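Reading time: 1 minute

Gavside, 10 December 2021

The members of the Plorkden shared workshop are delighted to tell neighbours and fellow tinkerers that Drukum, the robot arm sorter they have been building in their evenings since August, now has a full set of plans to share, free to anyone who fancies having a go at home.

The project began when Zlata Koval grew tired of sorting odds and ends by hand, and it has grown rather a lot since then (as these things do!). The build has cost £2,000 so far, much of it raised at the summer open day, and 24 members have lent a hand along the way.
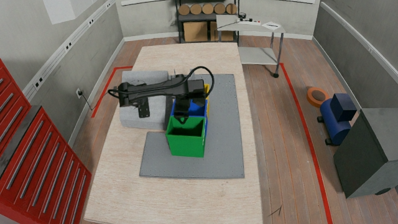 Drukum's arm over the green, blue and yellow bins in the workshop simulation.

"We try each new layout on the computer first, and it has saved us ever so many scraped knuckles," said Myroslav Boiko, who wrote most of the software with his sister Zoia.

Plans and parts lists can be had by writing to Vasanthi Ranasinghe at the workshop, and beginners are very welcome to come along and ask questions, however small.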